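Speaker notes – "Where the snacks go: running a small refreshment counter at a community theater"

Opening

Thanks to Gráinne McGrath for the introduction. I run the front of house at the Brundeck, which has one screen, one stage and a lobby too small for the crowd we get on a good night. I was asked to talk about the refreshment counter. I'll stick to what we changed and what it did to the line.

Ask for hands: who here has stood behind a counter at intermission? Who has given up on a line and gone back to their seat? Wait for both.

The problem we had

Our intermission is short. When I started, the counter was at the far end of the lobby, next to the restrooms, and the two lines ran into each other. People waiting for coffee were told off for cutting in front of people waiting for something else. We sold very little after the first few minutes, even with plenty of people standing there.

Ketill Blöndal, who had my job before me, thought the answer was more staff. We tried that. We put six people behind a counter built for three and they spent the evening reaching around each other.

[Slide: floor plan, old layout]

Talk through the door positions. Point out the pillar. Everyone laughs at the pillar.

What we watched

For most of a season I stood by the coat rack during intermission and wrote down where people stopped. I'd suggest anyone here do the same before spending money. A few things I wrote down:

People decide what they want when they are two or three places from the front. Before that they talk to each other. If the price list can only be read from the very front, every customer starts from zero when they get there.

Families send one adult to the line, and that adult goes back to ask what everyone wants. Then they come back and there is a discussion about whether they lost their place.

Regulars don't look at the menu at all. They look for the thing they had last time, and if it has moved they ask where it went.

Card payments were slower than we thought. The reader was plugged in at one end, so whoever was serving had to walk over to it and back.

What we changed

First, the price list. It went up on the side wall where the line forms, in large type, with drinks first. We cut it down to what we really sell. Poul Bjarnason did the lettering and talked me out of a second color.

Second, we split drinks from everything else. Hot drinks now come from the hatch on the left and packaged snacks from the main counter. If you only want candy you don't wait behind four lattes.

Third, preorders. You can pay before the show and pick up at intermission from a table near the stairs. This works well for subscription holders and hardly at all for walk-ins. Don't oversell it to your board.

Fourth, the counter itself. We cleared off everything that wasn't for sale: the flyers, the lost umbrellas, the bell. The flyers moved to the exit, where people take them on the way out.

[Slide: floor plan, new layout]

Pause here for questions if the room is awake.

Stock

Keep this part short. It always runs over.

We buy from a wholesaler called Zesinia, and their minimum order used to drive what we carried. I would be stuck with a case of something that sold well in one month and not at all in the next. Heiðrún Ragnarsson at the arts center across the river had the same trouble, so now we split orders. One delivery, two buildings, one shared spreadsheet. If there is a venue near you, call them.

Chocolate sells before a comedy and at intermission for everything else. Mints sell before the show. Chips are a fight with the actors, who can hear the bags, and I have stopped stocking them for plays. For film nights they come back. Ice cream makes money but needs a freezer, and a freezer needs a place to go and somebody to clean it. We gave up after two summers.

Check dates when you put stock out, with the older stock at the front. Write down what you throw away. I didn't for years, and I was ordering the same slow items again and again.

Display

People buy what they can see from where they are standing. Flat on the counter, a candy bar is hidden by the elbow of the person in front. Raise the back row and it can be read from farther off. Low, open containers are fine for small loose things, but they look picked over by the second half of the evening, so use a smaller one and refill it.

Keep one clear area for handing things over. This is the part people skip. If every bit of the surface is covered, the drinks, the change and the customer's purse all end up on top of the stock.

Aksel Ingvarsson asked me last time whether any of this needs fancy fittings. No. Look in your storeroom first. Trays, baskets and a stepped stand will get you through a season, and you can move them until you find what works. 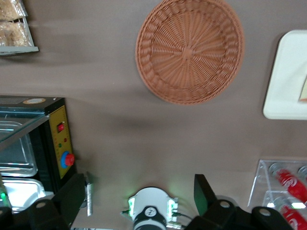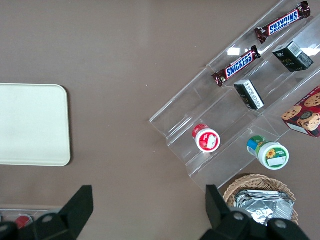 Tabletop display pieces: a round wicker basket and a white tray (first photo); a clear tiered stand with Snickers bars (second photo).

Results, such as they are

The line now clears before the bell on most nights. Sales at intermission are up, though we raised prices in the same season, so I can't tell you how much of that is layout. Complaints about the line have mostly stopped. Complaints about the coffee have not.

It took around six weeks for the regulars to get used to the hatch. Put someone friendly in the lobby for the first few shows – it saves the servers from explaining it all night.

Questions I usually get

Alcohol: different license, different talk. See Heiðrún at the break.

Cash: we still take it. Older members asked us to keep it and it costs us little.

Outside food: we don't search bags. We ask people not to bring hot food into the house.

Handout with both floor plans is on the table by the door. Please leave one for the afternoon group.

Notes last updated 19 August 2026

Contact the Brundeck front of house office | © The Brundeck | Back to top

We use cookies to remember your settings and count visits to this site. Accept | Manage choices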